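Threads > Philosophy > Personal identity > Jawad Niazi

Jawad Niazi
I've been reading about personal identity since February and I want to put down where I've got to. This will be a long thread. I'm not a philosopher by training. I teach evening classes in Ramton and this came out of notes for one of them.

The question is simple to say. What makes you the same person now as the one who started first grade? Your body has changed. Your opinions have changed. Most of what happened to you back then you can't recall. Still, you say "I" about both.

Most people in my class start with the body. Same body, same person. It works fine for daily life. It's how we pick a friend out of a crowd, and how the DMV does it.

The trouble is that "same body" is harder than it sounds. Cells get replaced. If you lose a finger you don't become 9/10 of yourself. So we don't mean the same matter. We mean something like the same living thing, carrying on.
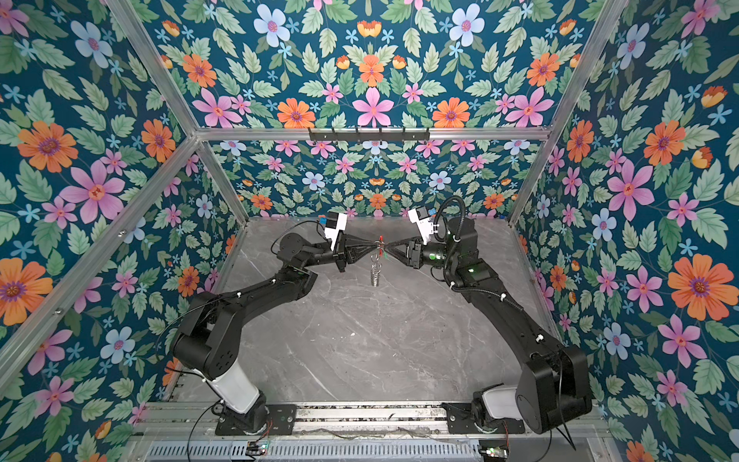

2. THE MEMORY VIEW

The other common answer is memory. You're the person whose past you can remember from the inside. This is an old view and I think it gets something right. When I wonder if I'll survive an operation, I'm not mainly asking about my kidneys.

The first problem with it is forgetting. I don't remember being four. I don't remember most of last year either. If memory is what makes me the same person, there are large stretches of my life when somebody else was here.

The usual repair is a chain. I remember being 30. At 30 I remembered being 15. At 15 I remembered being four. Each link overlaps the next, so the whole thing holds, even though I can't get from one end to the other in one jump.

I like the chain. I used it for years in class. A student asked what happens when a link is missing, for example after a head injury that wipes out a long stretch. I said other links would cover it: habits, skills, plans, the way you talk. She said then it isn't memory doing the work anymore. I think she was right.

The second problem is worse. To say that I remember something, and don't just seem to, we already have to say it happened to me. A man can have a vivid picture in his head of a battle he never fought. We say that's a false memory, and we say so by checking whether he was there. So we used "same person" to sort the real memories from the fake ones. We can't then use the real memories to explain "same person."

People have tried to get around that by talking about how the memory was caused. It has to come from the experience in the right way. I haven't found anyone who spells out "the right way" so that it satisfies me.

3. THE COPY CASE

Every class wants to talk about the teleporter, so I use a made-up town called Zorkgate. Everyone in Zorkgate travels by scanner. You step in, you're taken apart, and someone exactly like you steps out at the other end with all your memories.

I ask who would get in. It usually splits the room. The memory people get in. The body people stay home. Then I say the machine failed to take you apart, and now there are 2 of you, one at each end.

Both remember your childhood. Both think they're you. They can't both be you, because then they'd be each other, and they're standing in different towns. One has a headache and the other doesn't.

You can say neither one is you. But then whether you survive the trip depends on whether some other person exists far away. That seems odd to me. I'd expect my survival to depend on facts about me.

Some writers take this as a reason to drop the question. They say what matters is that someone carries on with your memories and plans, and whether that person is strictly you is just a matter of words. I've read the argument many times. I can follow each step. I still wouldn't get in the scanner.
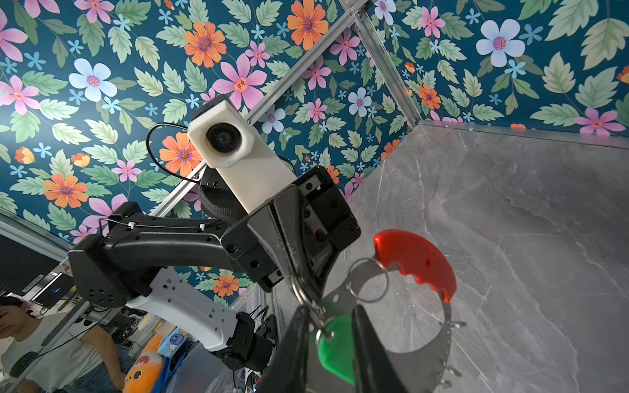

RAMTON, February

Adding to this after last night's class. We had 14 people, which is full for that room.

I gave them a chapter from Shimada's book, the one on promises. It's 358 pages and I've only asked them to read that part. Her point is that we treat identity as a fact to be discovered, when a lot of the time we're dealing with something we hold each other to. If I borrow money from you, I can't say next year that I'm a new man and owe you nothing.

One of the group said that shows we need the idea, and doesn't show that it's true. Fair. Shimada does answer this, but briefly, and I think too quickly. She says a debt is real even though it's made of agreements. Identity could be real in the same way.

My worry is about someone with no agreements. A person alone on an island for 20 years owes nothing to anyone and nobody is keeping track of him. I'd say he's still one person the whole time. Shimada would have to say he keeps faith with himself, and that puts the self back in before we've explained it.

Prusard goes the other way in his short essay. He says we should start with the animal. There's a living human being there, it was born, it'll die, and all the thinking and remembering is something it does. I came into this expecting to dislike that. At the moment it's the one I have the fewest complaints about.

What bothers me in Prusard is the brain case. Move my brain into another body and I want to say I went with it. He says a brain is an organ, like a liver, and the animal stayed behind. I can't make myself believe that, and I haven't got an argument against it yet.

Next class is on whether any of this should change how we feel about death. Reading is the last section of Prusard. If you're in the group and don't have the handout, message me and I'll send it.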